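7. Running the visitor demonstration

Use this section when the Dreline arm is shown to visitors at the Jerdale site. It assumes the arm has been mounted and calibrated as set out in the earlier sections.

7.1 Before visitors arrive

1. Switch on the control cabinet and wait for the status lamp to turn steady green.
2. Log in to the Iteo panel and choose DEMO from the profile list. Don't use the WORKSHOP profile with visitors present. It allows a higher arm speed.
3. Check that the speed limit reads 7 per cent.
4. Press each emergency stop in turn, then reset it. The panel must show STOPPED every time.
5. Put down the floor tape 1,000 mm from the table on every open side.

CAUTION: If any stop fails to register, cancel the demonstration and report the fault to Nobuhle Le Roux at Baloyi. Do not try the stop again with the arm moving.

7.2 Setting out the table

6. Wipe the tabletop and let it dry.
7. Place the objects for the session well apart, so that the fingers can come down beside each one without touching its neighbour. Everyday items work best with a mixed audience, and fruit and drinks containers are easy to replace.
8. Press HOME, then READY. The arm moves to the side of the table and waits with its fingers pointing down.
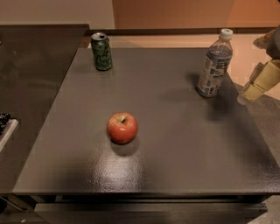 9. Look at the camera view on the panel and confirm that every object you intend to use has been found. If one is missed, move it a little and press RESCAN.
10. Tap the first object on the panel, then tap PICK.
11. Keep one hand near the stop button until the arm has put the object down and returned to READY.

Note: Bright overhead lights can leave glare on a dark, glossy surface. Dim the nearest light if the panel keeps losing an object.

Note: Error 665 means the grip closed on nothing. Clear it with OK and pick again. Visitors often ask about this one, and it is fine to let them see it.

7.3 Questions and visitor control

Visitors may choose the next object from behind the tape, but only the operator touches the panel. Pause the arm before anyone crosses the tape for any reason.

7.4 Closing down

12. Press HOME and wait for the arm to stop.
13. Clear the table and throw away any bruised fruit.
14. Log out of DEMO and switch off the cabinet.
15. Sign the visit sheet.

Section last revised Monday, November 4, 2024.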